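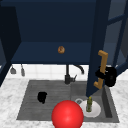 Visits > Factories and workshops > Holst, Drornton

September
By Nanna Steinarsdóttir

The Holst works is on the far side of Drornton from the station, past the football ground and the old dairy. I took the slow train from Urnden and walked from there. The bus runs once an hour and the walk is flat, but there is no pavement on the last stretch, so wear something bright if you go on foot.

Holst makes kitchen cabinets, doors and worktops. Most of it goes to builders and kitchen fitters, and a smaller part is sold to the public through the shop at the front. The factory opens for visitors on one Friday a month apart from July and December. Tickets are free but you have to book, and they ask for your shoe size when you do, because everyone is given safety shoes at the door. Mine were a size too big. I was told to put on a second pair of socks, and a box of clean ones was kept under the desk for the purpose.

The tour began at 10.15 in the canteen with tea and a safety talk. Our guide has been at Holst since he left school and started out sweeping the saw shop. He now looks after the paint line. He said at the start that he would spend too long on the paint line, and he did.

The timber yard

The yard comes first, as it would in the order of work. Solid wood is used for door frames and for drawers in the more expensive range, and nearly everything else is sheet material. The solid timber is mainly ash and beech, with some oak to order. It arrives sawn and part dried, and is then stacked under an open-sided roof until it is wanted.

I had expected the boards to be sorted by length. They are sorted by moisture first and then by length. The yard foreman pushed a meter with two pins into the end of a board and got a reading of 8 per cent, which he was happy with. Anything much wetter goes to the back of the queue. He said the complaints they get about doors that stick or crack usually come down to the house and how it is heated, but that he would say that, wouldn't he.

Offcuts go into a boiler that heats the main hall in winter. In summer they are sold by the bag at the gate. Painted waste can't be burned there and has to be taken away, and the company pays for that by weight.

Cutting and edging

The saw shop is loud and you are given ear defenders, so most of the explaining was done outside in the corridor beforehand. Sheets go on to a bed and are cut to a plan that fits as many parts as it can on each one. The plan is worked out overnight from the day's orders. Someone in our group asked how much is wasted and the guide said it depends entirely on the orders. A run of the same base unit for a block of flats leaves very little. A week of odd sizes for private houses leaves a lot, and that is one of the reasons the made-to-measure range costs what it does.

After cutting, the raw edges are covered. A strip is glued on, trimmed and scraped. I picked up a finished shelf and could not find the join with my thumbnail on the first three sides. On the fourth I could, and the operator took it off me and put it on the reject trolley, so I felt a bit guilty about that.

The edging machine is from Virnitz and is the oldest thing on the floor. It was bought second-hand in 2000 and has been rebuilt at least once since then. There is a newer one beside it which is faster, but the staff prefer the Virnitz for curved parts. A fitter keeps a notebook of its settings in a drawer. The pages have been taped in and some of them are in a colleague's handwriting who retired years ago.

The paint line

As promised, we were here longest. There were viewing windows along one side and we went in as far as the second door, wearing hairnets.

Doors are sanded, primed, sanded again and given two top coats. Between coats they travel through a warm tunnel on racks. The guide explained how they check the finish: they tilt the door under a strip light and look along it for ripples. They also keep a set of colour plates in a closed cupboard, away from daylight, and each batch is held up against its plate before it goes any further.

Holst has 29 standard colours. White and off-white used to be nearly all of the trade, he said, and the pale colours are still the larger part of it, but dark blue and dark green have grown every year that he has run the line. He does not much like painting them. Dark paint shows dust, fingermarks and every small scratch from the packing bench, and more of the dark doors come back for a second go than the light ones. If you are buying a dark kitchen, his advice was to order one spare door in the size you use most and keep it under a bed. The paint in later batches will be right against the plate, but your own doors will have faded a little by then and the plate will not.

A woman in our group had navy cupboards at home from another maker and wanted to know how to clean them. Warm water, a little washing-up liquid, a soft cloth, dry straight away. No spray polish. He was quite firm on the polish.

Handles and knobs

This was a short stop but I enjoyed it. One bench deals with handles, and the wooden knobs are turned on site on a small lathe from ash and beech that is too short for anything else. They are dipped in oil and left on a wire tray. The metal handles are bought in.

Drilling for the knobs is done last, after painting, and only if the customer asks. Many fitters prefer to drill on the job because people change their minds about where the knob should go once they see the doors up. For wall cabinets the usual place is near the lower corner of the door. A few customers want it in the middle, and the man at the bench said he has given up asking why.

The glazed and lattice doors are put together on the same bench. The crossbars are halved into each other by machine but the fitting is done by hand with a mallet, and each one is checked for square by measuring corner to corner. It is slow work. There was a pile waiting and we were asked not to lean on it.

Assembly and testing

Units go out either flat or built up. The built-up ones are pressed together in a frame for a short time while the glue takes, then they are wiped down, hinged and wrapped. The hinges are tested in a side room, where a hinge on a weighted door is opened and closed over and over again until it gives way or the test period ends. You can hear it through the wall in the canteen. The staff say they stop noticing after a week.

Drawers are tested with sandbags. A chart on the wall recorded the results by month, and nobody in our group could make sense of it, including a retired engineer who had a good try.

The shop and the canteen

We finished shortly after half past twelve. Lunch is not part of the tour but visitors can use the canteen, and I had a baked potato with beans and a pot of tea. It was cheap and hot. The staff were friendly and made room at the tables.

The shop is laid out in bays, each fitted as part of a kitchen. It also has a corner for seconds, which is what most of our group had come for. There were single doors, odd drawer fronts, end panels and a bin of knobs sold by the handful. Stock depends on what has gone wrong that month. I bought a beech shelf with a small knot on the underside and carried it home on the train, where it was in everybody's way.

Practical notes

Booking is by telephone or through the form on the company's own site. Children under 12 are not allowed on the factory floor but can stay in the shop with an adult. The route has one flight of metal stairs, up to the paint line windows, and there is a goods lift if you ask at the desk when you arrive. Photography is allowed in the shop and not elsewhere.

Parking is free and fills up early – a neighbour told me that people who come only for the seconds corner are there before the gate opens. If you go by train, check the return times before you set out, as there is a gap in the early afternoon and the waiting room at Drornton was locked. I sat on the platform with my shelf and read the leaflet twice.

The next tours are already open for booking. The guide said the winter ones are quieter and that you get longer at the benches.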